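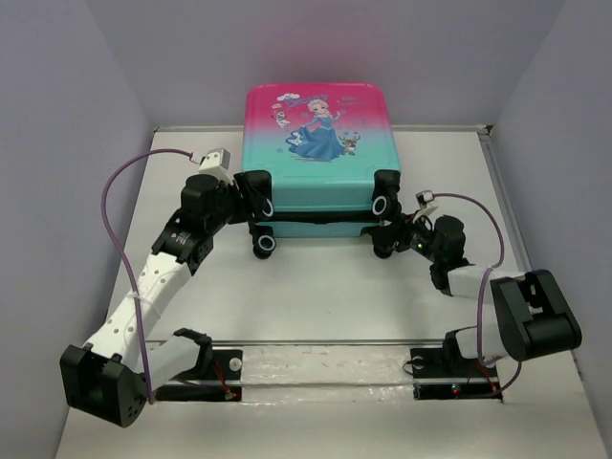

Children's hard-shell case, lying flat, wheeled end toward the front.

Hard-Shell Children's Cases – Frequently Asked Questions
Last updated 14/05/2019

What sizes does Ornholm stock?
Two. The Olia is the cabin size. The Dinsa is the larger checked size and has a deeper lower half.

Are printed cases covered by the same warranty as plain ones?
Yes. The shell, wheels and handle are covered for 3 years. Surface scratches to a printed design are not covered.

How do I clean the shell?
Use a soft damp cloth and a drop of dish soap. Do not use acetone, scouring pads or melamine sponges on printed areas. Dry the seam between the two halves before closing the case.

Can the case be stored flat?
Yes, with the printed face up and nothing heavier than 5 lb on top. Leave the zipper open an inch or two for air.

A wheel squeaks or drags. What should I do?
Check for hair and thread wound around the axle first – this accounts for most reports. Remove it with tweezers. If the wheel still drags, order wheel set 304. Each set contains four casters and the screws to fit them.

Can I put stickers on it?
Yes, on plain areas. Adhesive may lift the print when a sticker is removed.

Where do I send a case for repair?
Empty it and ship it to the Veltitcombe workshop, attention Tia Furnival, with the order number taped inside the lid. Repairs received in December are returned after the holidays.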